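16th February
By Hui-mei Huang
Reading time: 2 minutes

Section 4: Setting up the bowl and the orange pieces

By now you have the table in its spot and the Plillitell tub unpacked (Section 3). Good, the fun part starts here. The orange pieces are my favourite bit of the whole kit, and they're the ones most groups ask for first, so this section gets you to a first round of the scooping and sharing game as quickly as I can manage.

What you need

The pink bowl
The bag of orange pieces
One soft cloth
A second bowl, any colour, for the sharing rounds
The Lam cards, if you're playing with cards

Before you start

The pieces are small. Keep them away from children under three, and don't leave the bowl out between sessions.

CAUTION: Pieces from the kit are for handling only. If you'd like to play with real food, use a clean bowl that has never held kit pieces and skip to 4.3.

4.1 Getting the table ready

1. Clear the table completely. Drinks go on another surface.

2. Wipe it down with the cloth, barely damp. Mix a small squirt of dish soap into 300 mL of warm water and wring the cloth out well. Go with long strokes from the back edge towards you.

3. Dry with the other side of the cloth. A glossy white top shows every streak, so give it a second pass if you're fussy like me.

4. Check the light from where the players will sit. If a ceiling light bounces straight into someone's eyes, shift their chair along a bit or turn the table. You can also lay down a Pustotik mat, in grey or any other dull colour.

Note: Don't use scouring pads or powder cleaners on a gloss top. Fine scratches won't polish out.

4.2 Filling and placing the bowl

1. Put the pink bowl to the left of the player. Left-handed players may like it on the right — try both, it really does change the game!

2. Tip in a small handful of orange pieces. Don't fill the bowl. A little heap at the bottom is plenty for a first round, and it's much nicer to pick from than a deep one.

3. Let the pieces land how they like. Some will lie flat, some will lean on each other, and that jumble is what makes picking them out interesting. If they've all slid into one flat layer, give the bowl a gentle swirl.

4. Leave clear table to the right of the bowl for the second bowl or the cards.

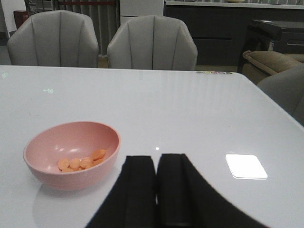
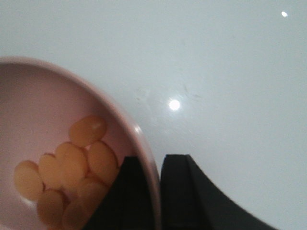
Fig. 4a and 4b. Pink bowl with a small heap of orange pieces.

5. Sit down in the player's chair and reach in yourself. Your wrist should clear the rim without lifting your elbow high. If it doesn't, bring the bowl closer.

6. Set the second bowl out, or deal the Lam cards face down, and you're ready to go.

Note: If the bowl slides when someone reaches in, put a folded cloth or a square of non-slip liner underneath. Angelica Magbanua runs her sessions with a ring of damp paper towel instead. It works a treat, though you'll need to dry the table afterwards.

4.3 Playing with real food

You can do all of 4.2 with carrot coins or dried apricot, and a snack at the end of a round is a lovely thing to look forward to. Check for allergies first.

1. Wash hands, all players and helpers.

2. Cut food to suit the youngest person at the table. Raw carrot coins aren't suitable for little ones — steam them until soft, then cool them.

3. Use food straight from the fridge within 20 minutes of putting it out.

4. Throw away anything that has been on the floor or in more than one mouth.

4.4 Packing up

1. Pour the pieces back into their bag over the tub, so strays fall somewhere sensible.

2. Look under the table and along the chair legs.

3. Wash the bowl by hand in warm soapy water and dry it before it goes back in the tub. Please keep it out of the dishwasher, even on the top rack.

4. Wipe the table as in 4.1. If you've had real food out, wipe it twice.

5. Bag on the bottom, bowl on top of it, cards down the side. The lid won't click if the cards are lying flat under the bowl.

If pieces go missing

You can play with fewer. Spare bags come in packs of 2 from Durnix, and the order slip is in the lid pocket. New colours are due in March, and I can't wait to try the green ones. They'll go in the same bowl and follow the same steps.

Go on to Section 5 for the sharing rounds and the scoring sheet.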